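Sunday lunch at Figueroa

I'd been meaning to get to Figueroa since January, when my sister came home raving about the eggplant and wouldn't shut up for a week. It's one of those places up a flight of stairs between a key cutter and a shop that sells uniforms, so unless you're after a spare key or a chef's jacket you've got no reason to look up. The stairs are steep (take it slowly if you've got dodgy knees, I do and I did) and then you're in this long, warm room with the kitchen at the far end and everyone talking at once.

Purificación Pastor runs it, and she runs the floor as well, at least on the day we went. She'd brought us bread before we'd even got our bags under the table! It came with a little dish of oil and a mashed tomato thing I could have eaten with a spoon, and after the second basket I did.

We ordered far too much. The croquettes were the best thing on the first round, very crisp and nearly liquid in the middle, with leek and a sharp cheese I forgot to ask about. The famous eggplant is fried in batons with honey over the top, and my sister was right, annoyingly. I was less keen on the prawns, which were a decent size but had been left on the grill a minute too long, and they were the dearest plate we had.

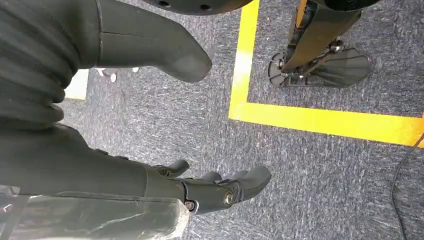

Photo: Werneo

Then the rice. You need to order it when you sit down, and it's made for two, but the three of us got through one pan and still had dessert. Ours was rabbit and green beans, with a good dark crust on the bottom that we fought over. If I'd had a whinge it would be the salt, a touch heavy for me, though my husband thought it was spot on and he's the one who had the last scoop.

Dessert was a baked custard and a slice of almond cake. Get the cake. It's dense and a bit lemony and it wants a strong coffee next to it.

The bill came to just under $300 for three with a bottle of white and a glass of something sticky at the end, so it's not a cheap lunch, but you could do it comfortably for $70 a head if you skipped the prawns. They take bookings for the early sitting only. We turned up at noon without one and got the last table by the window, and by half past there was a queue down to the street.

Next month I'm off to try the dumplings at Hulemitz. Several of you have written in about them and you don't agree on a thing, so I'm going hungry.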